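The Subscription Comes for the Junk Drawer

My mother's junk drawer had three kinds of string in it, and she could tell you what each was for. Mine has a charger for a phone I gave away and a card inviting me to join the Zondard Home Supply Plan, which would like to be in charge of the drawer from now on.

The plan works like this. For 56 dollars a year, Zondard sends a box every so often with whatever it believes a household runs out of: picture hooks, batteries, glue, felt pads for chair legs. You fill out a quiz first. I was asked whether I think of myself as a Fixer, a Maker or a Keeper. I think of myself as a person who needs one screw.

I have nothing against glue in the mail. What bothers me is the idea underneath, that running out of things is a problem so serious it calls for a monthly relationship. Running out of things used to be how you found out the hardware store had moved. You walked over, you bought the item, you heard more than you wanted to about somebody's gutters, and you went home. The transaction ended. I miss transactions that ended.
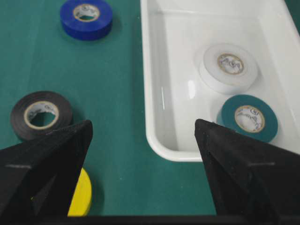

Electrical tape, still sold by the roll.

Consider what has already gone. My doorbell wants a yearly fee to remember who rang it. My neighbors' sprinkler, a Masarine, will water the lawn for free but charges to skip the days when it rains. Last September I bought a bathroom scale and was offered a premium tier, in which, as far as I could make out, the number would be the same but would arrive with encouragement.

The defenders of all this say it's convenient, and they're right, the way it's convenient to have someone else finish your sandwich. I signed up for a coffee service called Tautahi because I was tired of deciding about coffee. Within a few months I was deciding about coffee constantly. Should I pause? Should I skip? Did I want to "rest my plan," as if it had been ill? To cancel, I had to tell a cheerful page why I was leaving, and then tell it again, and then turn down a mug.

I added up my own subscriptions over the winter, expecting to feel smug. The total was 672 dollars a year, and that left out the ones I share with relatives and am too polite to mention. Almost 55 dollars of it went to a service named Zurnesach. I had to look up what Zurnesach does. It stores photographs, and the photographs it was storing were of a couch I had been trying to sell.
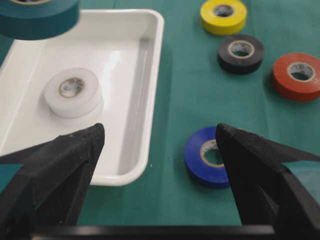
Owning a thing outright has its embarrassments, I'll admit. You have to put it somewhere. You have to remember you have it, and when you don't, you buy another, and then you are a household with two staple guns and no staples. But a roll of electrical tape asks very little of its owner. It comes in different colors, you can leave it in a shallow white tray beside the others, and it will never write to say that its terms have changed. If you use it up, you know. If you don't, it's still yours, slightly dusty, and you may hand it down.

I realize this makes me sound like a man shouting at a mailbox. Fine. Some subscriptions earn their keep, and I'd fight for my newspaper, which arrives, says its piece and lets me wrap dishes in it. All I'm asking of the rest is a button that says "buy," next to a price, with nothing behind it. I'd pay extra for the button. I'd rather not pay for it monthly.

The Zondard card is back in the drawer, under the charger. It says my introductory offer expires in six days. It has said that since I opened it.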